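How to Make a Submission on a Regional Worker Housing Plan

Last updated: July

When a state or local government puts out a draft plan for worker housing, there is usually a window for public comment. The plan might cover new lots near a mine, a camp expansion on the edge of town, or payments to families who agree to move in for good. Anyone can comment. You do not need to own property in the area, and you do not need a lawyer.

The steps below use the Cakham draft plan as the working case, but they apply to most plans of this kind.

1. Get the full document

The summary brochure for the Cakham plan is 8 pages. The plan itself is 132. Read the summary first, then go to the full plan for the sections that affect you. Most people only need the land use section, the services section and the table of proposed actions at the back. Write down the page number of anything you may want to quote.

Ask at the shire office for a printed copy if you don't want to read it on a screen. They may charge for copying. The library copy can't be taken out, but you can photograph pages.

2. Work out what is being decided

A draft plan mixes things that are already settled with things still open. The access road to the Sheehan site, for instance, was approved two years ago, and a submission arguing against it will be noted and set aside. The number of family lots at Elolik, and whether the old school site gets rezoned, are both open. Look for the words "proposed," "preferred option" and "subject to consultation."

3. Talk to someone who has read it

Cameron Cosgrove runs a drop-in table outside the Plutier hall on Saturday mornings and has been through the whole plan twice. He won't write your submission for you, but he can point you to the right page. Your local member's office should also be able to explain which department makes the final call.

4. Collect your own evidence

Personal experience counts, and it counts for more with something behind it. Useful items include rent notices, school waiting list letters, clinic appointment cards and dated photos of traffic or parking.
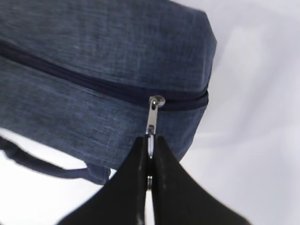 Submissions get stronger when the evidence is kept in one place from the start, and most people leave this until the night before. Put each paper in as it arrives and write the date on the back. An ordinary zippered pouch in blue fabric does the job for receipts and cards, with a folder for full-size sheets. Make copies before you send anything, and send only the copies.

5. Write it

Online forms often have a limit. The Cakham form allows 900 words in the main box, with attachments on top of that. Start with your name, your town and how the plan affects you. Then state your main point in the first paragraph.

Stick to three points at most. For each one, give the page number, say what you want changed, and say what you want in its place. "Page 41 puts the family lots in stage two. They should be in stage one, before the camp is expanded" is easy for a planning officer to record. A general complaint about fly-in workers is not.

Avoid copying a form letter word for word. Identical letters are often grouped together and counted as one item in the report. If you agree with a group's position, say so and add your own reasons.

6. Send it and keep proof

Check the closing time as well as the date. Cakham submissions close at 4 p.m., and Alby Costigan missed the last round by nearly an hour because he assumed it was midnight. If you mail it, ask the post office for a receipt. If you email it, save the automatic reply.

Decide whether you want your name published. There is normally a box for this — if you leave it blank, assume your name will appear.

7. Follow up

The department publishes a report on submissions before the plan goes to the minister. Find your point in it and read the response. If it says "noted," no change was made. You can then write to your local member, attach your submission, and ask for the matter to be raised before the plan is signed off.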